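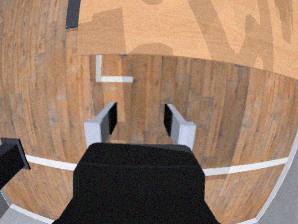 Lens model on the wrist view, second go. Last week's Twal renders used the plain pinhole with a wide angle bolted on and Candex policy fell over as soon as we switched to the fisheye. Refitted the distortion terms last night, all five, and reran from the same start poses. Checking by eye first: fingers open, nothing held, and the boards bow round behind them the way the fit says they should. The thin white line crossing at palm height is the handy bit, it's straight on the model so whatever bend it has in the render is the lens and nothing else. Used it on both sides of the palm. Left and right now agree with the fit to within a pixel or two, except far out near the edges where I don't trust the high order term anyway.

5 min read

Morning. Question for this block: does the policy care about the lens, or does it care about where the fingers sit in the view? Juniper says the second. I said lens. We had changed both at once in January, stupid, so no way of telling from the old logs.

So four conditions:
old lens, old mount
old lens, new mount
new lens, old mount
new lens, new mount

20 episodes each, same seeds. Overhead view left alone for all of them. Lighting fixed too, I turned randomisation off on Belter and then forgot Belter re-reads the config at every restart, so first batch is junk. Deleted. Restarted before lunch.

Task is the Anar one, stick to tray. Score is just: stick inside the red bins at the end, gripper open. Touching the rail counts as a fail even if it drops in after. We argued about this, keeping it strict for now.

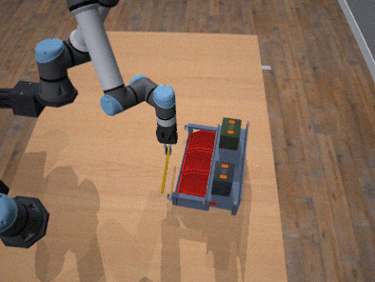 Anar stick task, overhead view. Stick held, tip just over the table.

Results, typed straight off the terminal:
old / old: 16 of 20
old lens, new mount: 9
new lens, old mount: 15
new / new: 8

So Juniper was right, it's the mount. Lens costs one episode in either row, could be noise. Mount costs seven in either row. Same size of drop with both lenses is what convinces me more than the totals, though twenty seeds is thin and I'd want more before it goes in the write up.

Fails with the new mount look alike. Policy comes down happily enough, then stalls with the stick over the table short of the tray and dithers until timeout. My guess: it learnt the finger position in the wrist view as a sort of ruler, and when the palm sits lower in the view it thinks it has further to go. Haven't tested. Cheap test would be to shift the wrist crop back up by the right amount and feed it that, no retraining. If the score recovers then it's the ruler thing. If not, then I don't know.

Crop offset from the mount drawing comes to 43 px at our render size. Try that first, then zero as a check, then same again the wrong way.

Search this notebook Search

Afternoon. Crop test on new lens, new mount, same seeds: 14 of 20. Wrong way crop: 2. Zero crop gives 8 again so at least the seeds are doing their job. Juniper wants it repeated with a second checkpoint before anyone gets excited, fair.

Odd thing to chase: two of the remaining fails are not stalls, the stick tip clips the rail on the way in. Those are in the old/old set as well, same seeds. Probably nothing to do with the camera. Put them in a seperate folder (rail_clips) so they stop muddying the count.

To do
- second checkpoint, all four conditions, over night on Belter. CHECK THE CONFIG after restart
- add mount jitter to the training set, small, then bigger
- shadows: the stick task has never been run with them off, Juniper asked, I had no answer
- write down the crop sign convention somewhere, I got it backwards twice today
- ask about the strict rail rule agian

Belter queue free from six. Starting it then.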